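# Grundreinigung

Die Ferienwohnung in Tonidach hatte 78 Quadratmeter, und meine Tante hatte sie in neunzehn Jahren kein einziges Mal so geputzt, wie sie es von ihren Gästen verlangte. Das erfuhr ich im Mai, als sie sich die Hüfte operieren ließ und mir den Schlüssel übergab. Dazu gab es eine Mappe.

Die Mappe war grau und trug die Aufschrift »Barnitz«, nach der Firma, die das Putzen früher erledigt hatte, bis man sich über eine Rechnung von 700 Euro entzweite. Meine Tante hatte den Leuten von Barnitz gekündigt, ihre Arbeitsanweisung aber behalten und handschriftlich verschärft. Wo bei Barnitz »feucht wischen« stand, stand jetzt »feucht wischen, aber richtig«. Am Rand von Seite 3 fand ich das Wort »Ecken!«, zweimal unterstrichen, einmal davon so kräftig, dass es auf Seite 5 noch zu fühlen war.

Ich hatte bis dahin mit einem Lappen gelebt. Er hatte keine Farbe, jedenfalls keine, auf die man sich hätte einigen können, und er machte alles. In der Mappe kam so ein Lappen nicht vor. Dort hatte jeder Raum sein eigenes Tuch und jedes Tuch seine eigene Würde. Das rosa Tuch durfte das Bad nicht verlassen. Das blaue war für Glas, das grüne für die Küche, und das orange war für »alles Übrige«, was ich als persönliche Beleidigung des orangen Tuchs empfand.

Gegen halb elf hatte ich alles beisammen und stellte den Korb in den Flur. Ich trat einen Schritt zurück, wie man es vor einem Blumengesteck tut. Die Sprühflaschen standen hinten und hielten die Köpfe aus dem Gedränge, das Grün hing links über den Draht, das Rosa rechts, und in der Mitte thronte Orange, als wäre nie ein kränkendes Wort gefallen. Eine Viertelstunde lang fand ich, die Arbeit sei im Wesentlichen getan. 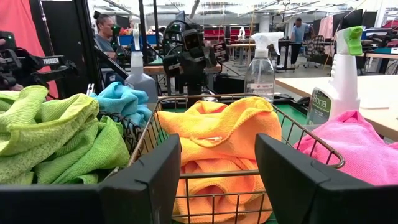

## Das Bad

Ich begann mit dem Bad, weil die Mappe mit dem Bad endete und ich noch Trotz übrig hatte.

Die Fliesen waren beige und gaben keinerlei Auskunft darüber, ob sie sauber waren. Ich sprühte, wartete und wischte. Danach waren sie beige. Am Spiegel ging es besser, bis ich merkte, dass ich das rosa Tuch in der Hand hielt. Für Spiegel galt Blau. Ob ein Spiegel im Bad als Bad oder als Glas zu behandeln sei, darüber schwieg Barnitz, und auch meine Tante hatte an dieser Stelle nichts unterstrichen.

Ich rief sie an.

»Du hast mit Rosa angefangen«, sagte sie. Im Hintergrund klapperte Krankenhausgeschirr.

»Nur oben links.«

Sie schwieg so lange, dass ich das Handy vom Ohr nahm und nachsah, ob sie noch dran war.

»Dann mach jetzt mit Rosa fertig«, sagte sie schließlich. »Aber schreib es hinein.«

Also schrieb ich es hinein. Unter »Bad, Spiegel« steht seither in meiner Schrift: »einmal Rosa, telefonisch genehmigt«.

## Die Gäste

Sie kamen um vier, ein Ehepaar aus Trarkbridge mit zwei Koffern und einem Hund, der nicht angemeldet war. Der Hund ging als Erster hinein. Er besichtigte den Flur, dann die Küche – dort blieb er eine Weile – und legte sich anschließend nass und zufrieden auf den Teppich.

»Wie sauber es hier riecht«, sagte die Frau.

Der Mann fragte, ob irgendwo ein alter Lappen sei, für die Pfoten.

Ich dachte an die Mappe. Für Hunde war keine Farbe vorgesehen. Dann ging ich und holte Orange.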